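标题：小作坊买夹爪，预算3073欧，先买爪还是先买吸盘？顺便求骂醒

版块：设备选型与采购

焊锡味的早晨 楼主

各位好，潜水很久了，第一次发帖，写得有点乱，见谅。

我们是做二手杂货回收分拣的，就是那种整箱整箱收进来的旧东西，文具、光盘、玩具、小家电配件什么都有，分完类再挂到网上卖。店是Ekaette Ibrahim和她弟弟Danjuma Ibrahim开的，我算半个技术，之前给他们写库存系统，写着写着就被拉来管设备了。目前分拣全靠手，旺季的时候人手真的不够，去年找临时工，干了没几天就跑了（换我我也跑，箱子里啥都有，灰又大）。

机械臂已经有了，Premasby的一台六轴，前年从一家搬走的代工厂手里接的，负载够用，控制柜也是好的。原来配的末端工具对方没给，所以现在是有胳膊没手。

Ekaette给的末端预算是3073欧。别问为什么有零头，设备账户上就剩这么多，她一分都不肯再添，也一分都不想剩（她说剩了明年就要不到了，自己的公司也玩这套，我服了）。

我现在纠结的方案：

一、Plikov的两指电动夹爪，经销商Olatunji报价，价格刚好卡在预算边上，含法兰和线，不含备用指尖。

二、Trunetti的吸盘套装，便宜一大截，剩下的钱可以买个像样的相机支架和一些乱七八糟的线材。

三、先不买，租。Olatunji那边有租赁，合同18个月起，中途退要扣钱。

我自己倾向一，Danjuma倾向二，Ekaette倾向谁也别买，继续招人。周四他们姐弟俩要坐下来定，我得在那之前拿出个说法。

需求：杂物，形状随机，单件都不重，节拍不追求快，比人慢一点也能接受，晚上它能自己干活就行。

先谢过了！

气管爱好者 1楼

吸盘。不用看后面了，吸盘。

杂物分拣用两指爪是给自己找罪受，你要算抓取点、算开口、算碰撞，吸盘往下一怼就完事。我们厂里包装线全是吸的，换吸盘嘴跟换牙刷头一样。

预算这么紧你还买电爪，坏一次维修费就够你哭的。

小数点后三位 2楼

回1楼，你包装线上全是平整纸盒吧？楼主是杂物，杂物啊大哥。毛绒玩具你吸一个给我看看。带孔的、网格的、一根笔，你吸哪儿？

楼主我站一。不过有个问题，Olatunji报的那个价含不含税？他家报价单我见过，税写在第二页最底下，字小得跟蚂蚁一样。我前年就这么栽过，回来跟老板解释半天。

焊锡味的早晨 楼主

回2楼：！！！我刚去翻了，真在第二页。不含税。谢谢你救我一命，加上税就超了。

那一方案现在变成“预算边上往外一点点”，我得去砍价。有没有人跟他们砍过？

小数点后三位 3楼

砍过，裸机价他们不太松口，你让他把运费和法兰送了，这个好谈。再不行就问展示机，外壳有点划痕那种，功能一样的，保修你让他白纸黑字写进合同里。还有，别在月底催他，月底他们忙着出货不理人，月中打电话态度好得多。

气管爱好者 4楼

我承认我那边都是纸盒。但是你们也别把两指爪说成万能的。软的、薄的，两指爪一样抓瞎。

退一步，吸盘便宜，先吸能吸的，吸不了的掉到人工筐里。分拣又没规定要百分之百自动。

灰盒子 5楼

路过说一句租赁。千万别签那个18个月的，我们签过（别家的，条款差不多），到第二个旺季才发现根本用不上那个型号，退又退不掉，在架子上落灰，每个月还准时扣钱。租赁适合你已经百分百确定要用什么、只是账上没现金的情况。你现在连用爪还是用吸都没定，签什么租约嘛。

另外想问，楼主做过仿真没有？还没买东西之前，仿真是最便宜的试错。

焊锡味的早晨 楼主

做了做了！上周末刚搭起来的，本来想等跑出点结果再发，既然问到了就先贴一张。夹爪是按两指电爪的大概尺寸配的，桌面用了个深色木纹的，东西是从素材库里挑的，尽量往我们箱子里的货上靠。

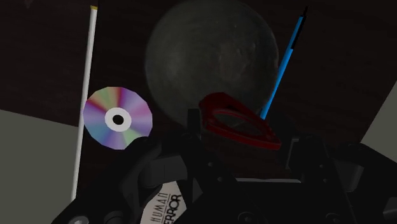 预算这事我原来是按“一把爪子抓所有东西”来算的，所以死活想把钱全压在Plikov上，别的一概不留。搭完仿真之后我开始动摇了，主要是动摇在那张光盘上：它平摊在桌面，一边还跟白色细杆叠在一块，两指从上面下去，指尖要么顶桌子，要么先把杆子碰歪。像这种又薄又滑的东西，我们箱子里多得很，老光盘一收就是一摞。那个蓝色的笔我倒不担心，细长的东西两指夹着挺合适，红色那个空心的圈也有边可以下手。像月球的那个大灰球就有点悬了，看着比别的东西大一圈不止，开口行程够不够我心里没底，Plikov加长指尖要另外买，又是一笔。

所以现在问题变成：薄片类到底要不要从一开始就放弃？还是说预算里得硬挤一个吸盘出来？

气管爱好者 6楼

哈哈哈哈我就说吧！光盘！吸盘吸光盘，天生一对，我还能说什么。

楼主你把那张光盘换成吸盘来跑一遍，保证你当场下单Trunetti。

橘子皮工程师 7楼

光盘中间有孔，吸盘正对中心下去是漏气的，得偏心吸，视觉那边要多算一步。当然这不难，只是别说得跟闭眼就行一样。

图里那个球我也看了，球面加上坑坑洼洼那种纹理，真货要是表面不平，小吸盘密封不一定好，得用软唇的。Trunetti套装里送的是硬的还是软的，买之前问清楚，他家软唇是单卖的（我们买的时候是，现在不知道改没改）。

黑色夹爪看着挺敦实啊，标签上那个HUMAN ERROR贴得挺应景，我们车间的事故报告十份里八份都写这个。

小数点后三位 8楼

7楼说到点上了。仿真里东西就那么几件，挨得近但没堆成堆，楼主你实际箱子里应该是堆着的吧？堆着的话两指爪的肩部会先撞到旁边的东西。那种又宽又厚的爪体，从上面往下看几乎把半个画面都占了，伸进箱子里你还剩多少空隙？

买之前把箱子内壁也加到仿真里去，我说真的，我们当年就没加。

焊锡味的早晨 楼主

回8楼：没加箱子……我想的是先倒到桌上摊开再抓。Danjuma说可以做个倒料的斜槽，他焊工不错，材料费也就一点点。

回7楼：刚打电话问了Trunetti的客服，套装里是硬的，软唇单卖，没改。你记性真好。

回6楼：我知道你很得意，但是毛绒玩具你还没回答呢。

气管爱好者 9楼

毛绒玩具手捡！我不是说了吗，掉人工筐！

灰盒子 10楼

我插一句吸盘的隐形成本，楼主你们店里有气源吗？没有的话还要一台空压机，要静音的那种，你不是说晚上让它自己干活吗，隔壁有没有住户？普通空压机半夜启动那一下，邻居第二天就来敲门了。

电动真空发生器倒是不用气源，那个价格你去看看，看完估计就不觉得吸盘“便宜一大截”了。

焊锡味的早晨 楼主

楼上还有住户，一位老太太，白天放音乐我们都能听见，晚上她要是听见空压机……唉。气源没有，这笔账我完全没算进去。

我重新拉个清单，各位帮忙看还漏什么：

夹爪或吸盘本体
税
运费
备用指尖，或者备用吸嘴
法兰转接板（Premasby这台是老接口，我量过，对不上新标准，得找人车一块）
线材、拖链
气源（吸盘才有）
斜槽的料
相机支架
急停和围栏，现在只有一个急停，围栏拿旧货架凑的

拖链我是真没想到要买，上次手动转了一下胳膊，线就刮在关节上了，幸好没通电。

橘子皮工程师 11楼

漏了装工具的时间，时间也是钱。还漏了停机的钱，你总得有几天在调试，那几天谁分拣？

围栏别拿旧货架凑。六轴再小也是工业臂，打到人不是闹着玩的。你要么买扫描仪要么买正经围栏，这个我不跟你开玩笑，预算不够就先别通电。晚上无人值守更是，万一有人半夜回来拿东西呢。

老螺母 12楼

同意楼上围栏的事。不同意前面所有人的选型，哈哈。

你们吵爪还是吸，我看着着急。楼主自己统计过没有，箱子里各类东西到底什么比例？你先抓一批货，300件，随便从不同的箱子里拿，一件一件分，这件两指能抓，这件吸盘能吸，这件都行，这件都不行。半天的活，叫Danjuma跟你一起，一个人拿一个人记。分完你就不用问论坛了。

我以前给一个旧书旧唱片的仓库做过方案，老板一口咬定他那儿什么都有，非要五指灵巧手，后来拿货一分，几乎全是扁的。最后上的是很普通的吸盘，连换都没换过。你那儿可能正好相反，我不知道，你也不知道。

气管爱好者 13楼

“最后上的是很普通的吸盘”，谢谢老螺母，这句我截图了。

小数点后三位 14楼

你就听见你想听的 =_=

焊锡味的早晨 楼主

老螺母这个我今天下午就做！Danjuma已经在搬箱子了，他比我还来劲，他觉得他肯定赢（他押吸盘）。

围栏的事我听进去了，跟Ekaette也说了，她问围栏能不能不从设备账户出，走装修那笔。我说我不管你从哪儿出，反正没有我不开机。她想了一会儿同意了，所以3073还是全留给末端，松了口气。

穿雨靴的猫 15楼

新人弱弱问一句，为什么不买个爪吸一体的？手指中间带吸盘那种，两边的好处都占了呀。

橘子皮工程师 16楼

一体的也有，重，贵，坏了两样一起修。楼主这个预算买不到能信的。便宜的我拆过一个，里面的管路折得我都不忍心看，用不了多久就漏。

可以考虑手动快换板，一边装爪一边装吸，一批货换一次。自动快换就别想了，那个盘子单独就把你预算吃光。

灰盒子 17楼

手动快换+1。分拣又不赶节拍，白天跑扁的晚上跑杂的，上班下班换一次，多顺。晚上跑爪子还没噪音，老太太也安生。

焊锡味的早晨 楼主

回来了，腰要断了。

300件分完了，Danjuma输了，我也没赢。两指能抓的确实最多，文具、小玩具、各种带把手的零件，基本都行。可是扁的也占了好大一块，光盘、卡带盒、相框玻璃、说明书。两样都不行的比我想的少，主要是毛绒和一团一团的数据线（数据线真是万恶之源，一提起来带起一串）。

最意外的是两样都行的特别多，硬壳的小盒子随便怎么来都可以，我之前根本没往这上面想。

所以17楼说的白天晚上换着跑，我越看越觉得合适。我去问了4家快换板，有一家便宜得离谱，客服说重复精度“挺好的”，我问挺好是多少，他说“就是挺好的”。这家我先划掉了。

老螺母 18楼

“就是挺好的”哈哈哈哈哈。

你把抓不了的那些单独拍照留着，以后换方案的时候拿出来再对一遍，省得再搬一次箱子。

小数点后三位 19楼

那你现在的钱怎么分？展示机问了没？

焊锡味的早晨 楼主

问了，Olatunji真有一台Plikov的展示机，说外壳侧面有划痕，肯给保修，运费他们出，法兰不送（你说的法兰好谈，没谈下来，可能我脸皮薄）。这样本体加税下来比全新的省了不少，能空出快换板和转接板的钱，还有一点零头买备用指尖。

吸盘这次先不买，快换板的另一半先空着。等下一笔钱进来，再买Trunetti的软唇加电动真空发生器，这样不要气源。气管爱好者你别骂我，扁的先走人工，反正Ekaette本来也没打算一下子把人都撤了。

气管爱好者 20楼

不骂。但我觉得你顺序反了。先上吸盘，扁的又好认又好吸，一上来就能见效，老板看到东西在动，第二笔钱才批得痛快。你先上爪，调抓取姿态调上几个月，老板天天路过看它不动，你猜她下次给不给钱？

这话我是认真的，跟纸盒没关系。

橘子皮工程师 21楼

这个我得站一次气管爱好者。技术上先爪没毛病，要钱的角度先吸确实好看。

灰盒子 22楼

可是他先吸就得先买真空发生器，那个加上快换板加上软唇，算下来跟展示机爪也差不了太多，展示机还就那么一台，过了就没了。

小数点后三位 23楼

我还是站先爪。他仿真都按两指搭的，换吸盘等于重来。再说他自己分的那批货，两指能抓的最多，放着最多的不做去做第二多的，说不过去吧。

焊锡味的早晨 楼主

回20楼：你这条把我说沉默了，我刚才真的去走廊里站了一会儿。Ekaette确实是那种路过会看一眼的人。

我打算这样跟她讲，先只挑笔和细长的文具跑，单独一个箱子，别的先不碰，让它先动起来给她看。仿真里我也先把球和光盘拿掉，只留杆子类的，抓取姿态就那么几种，应该不用调几个月。行不行周四开完会上来汇报。

穿雨靴的猫 24楼

细长文具可以+1，先做简单的嘛，楼主加油！顺便问仿真用的什么素材库，能私信我一份清单吗，我也想搭一个。

焊锡味的早晨 楼主

私你了。有几个模型的碰撞体是烂的，尤其是带孔的，自己重新生成一遍再用，不然爪子一碰它就飞。

焊锡味的早晨 楼主

汇报。

会开得比想象中快。展示机批了，快换板批了，围栏走装修，转接板Danjuma说他认识人能车。Ekaette唯一的条件是机器进来以后，她要在超过18箱文具上看到它自己干完，才谈吸盘那笔。我问这个数怎么来的，她说后院正好堆着这么多，还多出几箱，看着烦。

Danjuma还是觉得该先买吸盘，会上又说了一遍，说完自己去画斜槽的图了。

老螺母 25楼

可以了，这条件不苛刻。转接板图纸画完发上来大家帮你看看，螺纹孔别打反，我打反过。

气管爱好者 26楼

替我跟Danjuma说，我支持他。

焊锡味的早晨 楼主

说了，他问你们厂还招不招人。图纸我晚上十点左右传，定位销那边我还有点拿不准，到时候麻烦各位多看一眼。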